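Chapter 8
Dust, Fibres and Small Waste in the Home

Learning aims

When you have finished this chapter you should be able to:
- say what household dust is made of and where its parts come from
- explain why dust settles in some places and stays in the air in others
- compare dry and damp methods of removing dust from a hard floor
- work out a simple settling rate from a tray test

Key terms: settled dust, airborne dust, fibre, settling rate, re-suspension, lint, dry removal, damp removal

8.1 What dust is

Dust is a mixture. It has no fixed make-up, and a sample taken from one room will differ from a sample taken next door. In most homes the larger part by mass is mineral grit and soil carried in on shoes. The rest is made up of textile fibres, skin flakes, hair, soot from cooking and candles, pollen, crumbs, and fragments of paper and plastic.

The size of a particle decides most of what happens to it. Grit is heavy for its size and falls within seconds of being lifted. Short cotton fibres fall slowly and catch on rough surfaces. The finest particles may stay in the air of a closed room for hours. When we speak of settled dust we mean whatever has come to rest on a surface. When we speak of airborne dust we mean whatever has not yet done so. The same particle can pass from one group to the other many times in a day.

Lint is the name given to loose fibres shed by cloth. Bedrooms collect more of it than other rooms, as bedding is shaken and turned daily. Where laundry is also done in the same room, as in many one-room flats, the amount rises again. A drying machine traps most of the lint it produces in its filter, but some escapes when the filter is pulled out and cleaned.

8.2 Settling and re-suspension

A settling rate is the mass of dust that falls on a known area in a known time. It is measured with a flat tray, weighed clean, left in place, and weighed again. In the survey used throughout this chapter, Csonka and Harb placed trays in 386 rooms in the Paseo housing blocks during March. Each tray had an area of 600 square centimetres and was set on a shelf away from doors and windows.

Three points from the survey should be noted at this stage. Rooms with carpet gave higher readings than rooms with bare boards, even when both were cleaned on the same days. Rooms where beds were made in the hour before weighing gave the most uneven readings. Trays placed low down gathered more grit, and trays placed high up gathered more fibre.

Re-suspension is the return of settled dust to the air. Walking causes it, and so does sweeping. A stiff brush used quickly on a dry floor may lift a large share of the fine dust it is meant to collect. The visible waste is removed and the fine part settles again elsewhere, often on shelves and sills. A floor can therefore look clean while the room as a whole holds nearly as much fine dust as before.

8.3 Dry and damp removal

Dry removal covers sweeping, brushing and vacuum cleaning. Damp removal covers mopping and wiping. The two are usually combined, with the dry method first. If grit is left on the floor it is dragged about by the mop and scratches the finish.

For sweeping, work from the walls towards the middle of the room. Use short, slow strokes and keep the bristles on the floor at the end of each stroke. The lip of the dustpan must lie flat against the boards. A pan with a soft edge follows small dips in the floor and lets less material pass under it. Empty the pan low over the bin, with the scoop tilted gently, so that light items such as wrappers and fluff are not carried off by moving air.
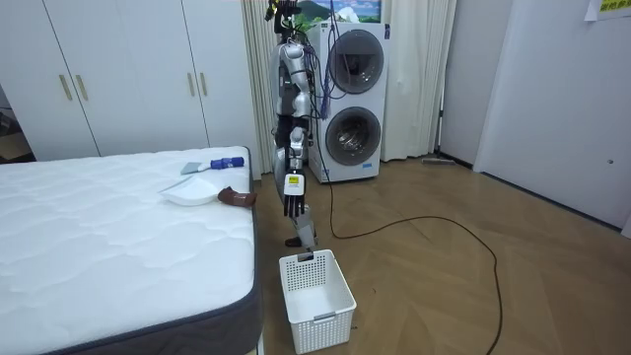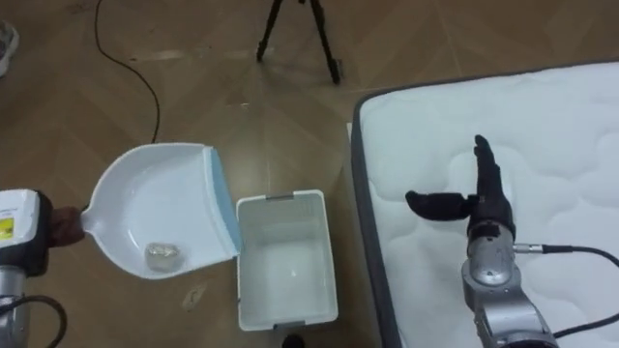 8.4 The tray test

This test is carried out in pairs. It needs a flat metal tray, a balance reading to one milligram, a soft brush, and a record sheet.

1. Wash and dry the tray. Weigh it and write down the mass.
2. Measure the inside length and width and work out the area.
3. Place the tray on a shelf at chest height, away from any draught.
4. Leave it for eight days. Do not clean the shelf during this time.
5. Weigh the tray again without tipping it.
6. Subtract the first mass from the second. Divide by the area, then by the number of days.

Give the answer in milligrams per square centimetre per day. A gain of 40 milligrams or more should be checked by a second weighing. Large gains are often caused by a single piece of grit or an insect, and this should be written on the record sheet.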